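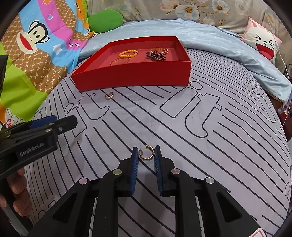

Ebbe Blomqvist writes that I'm soaking my herring far too long, that whoever taught me to do it overnight should be ashamed, and that his grandmother would have thrown the whole jar off the dock. He also wants to know where the allspice went.

Okay, Ebbe! Fair on the allspice. I left it off the ingredient list in the last post and then told everybody to "crush the allspice lightly" in the directions, so anyone following along would have gotten to that line and wondered what I was talking about. It's fixed now. A teaspoon of whole berries per jar.

The soaking I'm going to argue about, and I've been wanting to do a proper herring post anyway, so get comfortable.

The fish I use is salt herring, the kind that comes packed in a bucket of heavy brine, and I get mine at Engebretsen. If you've been reading for a while you know how I feel about Engebretsen. It's 78 miles each way and they close early on Saturdays, and I have made that drive and found the lights off more than once. But the man at the counter will fish around with the tongs until he finds you nice thick fillets, and he'll let you look at them before he wraps them, and the price is about what you'd pay for a sad little jar of the stuff in wine sauce at the supermarket. I bought 800 grams this time (they weigh in grams there, don't ask me, I just point) and a loaf of the dark rye, and I ate the heel of the rye in the car.

So. Soaking. Ebbe says a couple of hours in cold water with one change. I believe him that it works for his herring. What I think is going on is that he's buying the milder cure, the one that's sold more or less ready to go, and I'm buying the old-fashioned hard-salted kind that would keep through a shipwreck. Mine after a couple of hours is still so salty it makes your ears ring. I tried it his way on Sunday with one fillet, just to be polite, and I had to go drink a glass of milk.

The way I do it is to put the fillets in the biggest bowl I own, cover them with very cold water, and put the bowl in the fridge before supper. I change the water before bed. I change it again in the morning, and then I cut a little sliver off the thin end and taste it. You want it a bit saltier than you'd like to eat, since the brine is sweet and it'll even out. If it still makes you wince, fresh water and another hour or so. If it tastes like nothing, well, you went too far, and there isn't a fix that I know of. Chop it up with beets and sour cream and call it salad.

Somebody always asks if you can do this with fresh herring. You can, but you have to cure it first, and with raw fish you also have to think about parasites – which means freezing it properly, and a home freezer isn't always cold enough to do that quickly. Look up the times before you try. I haven't got the patience or the freezer, and I'm very happy letting someone else do that part.

Now the brine. The Swedish rule that everybody's aunt knows is one part vinegar, two parts sugar, three parts water, and if you do that with American grocery store vinegar you'll end up with fish candy. Their vinegar for this is way stronger than ours. I ruined a Christmas batch before I figured that out. What I use with plain white vinegar from the store is two cups of vinegar, one cup of water and one cup of sugar. Heat it just until the sugar melts, then let it get cold. Really cold, fridge cold. Warm brine does something awful to the fish, it goes soft and sort of woolly at the edges, and you'll be disappointed for days because you made so much of it.

I did splurge and try a bottle of Postach, the spirit vinegar with the green cap, after a couple of you kept bringing it up in the comments. It's good! It's sharper and cleaner and I had to back off on the amount and add more water. Would I pay for it every time? Probably not. At Easter maybe. My sister couldn't tell the two jars apart and she's the picky one in the family.

What goes in the jar:

Soaked herring, cut on a slant into pieces as wide as your thumb
One red onion, sliced thin
A small carrot, also thin
The allspice (there, Ebbe)
A few white peppercorns
Two bay leaves
A strip or two of lemon peel if there's a lemon lying around

Layer it all up so the onion is in between the fish and not just sitting on top looking pretty. Pour the cold brine over until everything's under. Push down on it with a spoon to get the bubbles out. Lid on, back of the fridge, and then leave it alone. This is a fridge pickle, by the way – please don't put it in the pantry and please don't try to can it.

How long to leave it is the other thing people fight about. I think it's edible after a day and really good after four. The onion goes pink and soft and loses its bite, and the fish firms up, and the brine gets that lovely deep taste that makes me want to drink it out of the jar. (I have done this. It's very bracing.) I finish mine within a couple of weeks and I've never had a jar make it that long anyway.

I first had herring like this on Nerner, which I've mentioned here before, the summer I was cooking on the Elero. I say cooking. I was mostly opening things. The Elero was an old wooden boat that took people out for day trips and sometimes overnight, and the galley was one burner and a cutting board that fit over the sink, and if you wanted to wash anything you had to pick up the cutting board and everything on it and hold it under your chin. We'd tie up at Nerner for lunch and there was a woman on the dock who sold herring out of a cooler, in whatever jars she had. Jam jars, pickle jars, one time a jar that had very clearly held instant coffee. You brought the jar back the next time and she took a little off the price.

Hers had dill in it, a whole big stalk going to seed, and a lot of black pepper, and I've been trying to make it ever since. I've gotten close with the dill. The trouble is that the dill at the store is all soft little fronds, and what you need is the tall stuff from the end of summer when it's gone leggy and the seeds are green. I planted some in April and so far it's the size of an eyelash. I'll report back.

I did ask her once how she made it and she told me, quite kindly, to buy another jar.

Serving. I know there are people who do the whole table with the aquavit and the little glasses and the singing, and I think that's wonderful and I'd like to be invited. At my house it's a Tuesday lunch. New potatoes boiled in their skins, a spoonful of sour cream, chives, the rye bread with more butter than you think. A hard-boiled egg if I planned ahead. I like the potatoes hot and the herring straight from the fridge so you get both at once. My husband eats his on saltines standing up at the counter, and I've stopped commenting on it.

A couple of other questions that came in on the last post while I'm at it:

Yes, you can cut the sugar down. I wouldn't take out more than a third, it starts to taste like cleaning day.

No, I haven't tried it with mackerel. Someone at Engebretsen told me they do a mackerel one for themselves in the back with mustard and that it's the best thing in the building, and then wouldn't sell me any. I'm working on it.

Yes, you can leave the skin on. I like the silvery look of it in the jar, but if your fillets have a thick tough skin, peel it. Start at the head end and pull toward the tail and it comes off like a sock.

And to the person who asked whether the house smells afterward: not if you take the soaking water out to the drain in the yard. Ask me about the time I poured it down the bathroom sink the morning my in-laws were coming.

Next time I want to do the mustard one, which I've made three times now and had it split on me twice. If any of you have a mustard sauce that stays together, put it in the comments, with amounts please, and tell me what kind of mustard. Ebbe, that goes for you too. Ask your family what your grandmother did about it.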